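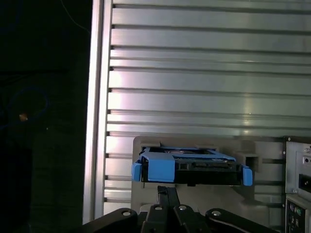 *A hard drive in its blue caddy meets the bay. Plutstead students get no points for nearly.*

# The Slow Art of Taking Things Apart

The first rule of the Mowat, the spring contest in Plutstead College's automation course, is that your robot has to do something useful to a desktop computer. The second rule is that the computer has to survive. Most years the second rule is where the trouble starts.

Greer Rutherford wrote both rules, and she'd like it known that the second was added later. She repaired office machines for a living before she taught, and she has little patience for robots that stack colored blocks. "Nobody ever called me out to a broken block," she says.

So her students get old PCs. The college buys them by the pallet from Rulevlow, a recycling outfit across town, and they come in every shape that office furniture once required. Teams of 3 pick a job from a list: pull a drive, seat a drive, free a cable, close a panel. They have one term to teach an arm to do it.

A person with a reasonable attitude can swap a hard drive in less than a minute. The contest allows 300 seconds, and the teams complain that it's too short.

Shona Cowie, a second-year student, spent most of the winter on drive caddies. She talks about them the way other people talk about a difficult landlord. The tabs have to be right, the angle has to be right, and the connector at the back has opinions of its own. Her team's code is called Asard, a name that came out of a typing error and that all three of them now defend fiercely.

"You think the hard part is going to be holding it," she says. "Holding it is fine. I can hold it all day. It's the last quarter inch."

Her notebook for the last quarter inch runs to 60 pages. One of them, dated October, says only "no" and is underlined.

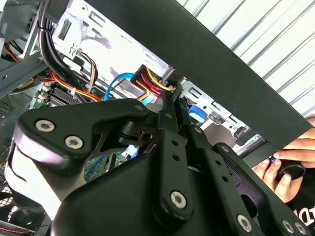

## Cables, and Other Enemies

If caddies are stubborn, cables are plain spiteful. A drive stays the same shape overnight. A bundle of wires does whatever it likes, and it likes to be in front of the thing you want.

Cosimo Galli's team took the cable job because the list went around the room alphabetically from the wrong end. He's become a connoisseur. He can tell you which power plugs let go politely and which ones need to be rocked, and he has strong feelings about cable ties, most of them unprintable in a family magazine. His program takes its time before every pull, which the team calls planning and the rest of the class calls stalling.

There's a good deal of human reaching in during practice, and Rutherford doesn't mind. On contest day it costs you. Each touch by a team member takes 20 percent off the run, and an unkind bell is rung. The bell belongs to Bastien Gilbert, who runs the lab, orders the screws and scores the event with what he describes as mercy. The students use other words.

Last year's winning team finished without a single bell. The runners-up got five of them and a round of applause, having reached zero with the panel closed and every wire where it should be. Gilbert still thinks it was the better run. He rang all five anyway.

## What You Do With It Afterward

It's fair to ask what use any of this is. Merja Väisänen, who took the course herself and now designs sorting equipment, comes back each spring to judge and gets asked it by parents over the coffee. Her answer is that old computers are full of parts worth keeping, and that getting them out neatly is dull work that people do badly by four in the afternoon. A machine that could do it gently would have plenty to do.

Then she usually watches a gripper miss a connector for the ninth time and adds that there's no rush.

Cowie is already planning her next entry. She wants to try the cable job, against advice, and has asked Galli for his notes. He's offered to trade them for the page that says "no."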